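### 4.3 Where cups are set down

Households in the Flindico survey kept a diary of hot drinks taken at home. Of the 398 entries, 54 mentioned a mark left on a table, and most of these came from homes with bare wood. Respondents who covered part of the table tended to put a cup down wherever the cover was, even when it meant reaching.
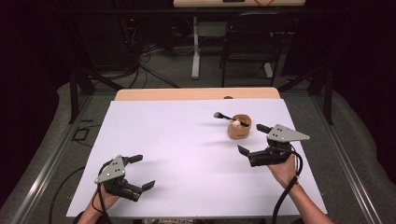

**Figure 3.** A cup on a table with a white board over most of its light wooden top.

One respondent objected to the word "cover," writing that hers stayed on the table all year and was simply the table now. We kept the term but added a separate code for covers that are never removed. It applied to four homes. Marks in those homes were left out of the comparison in Section 4.4, as the wood underneath could not be checked during the September visit.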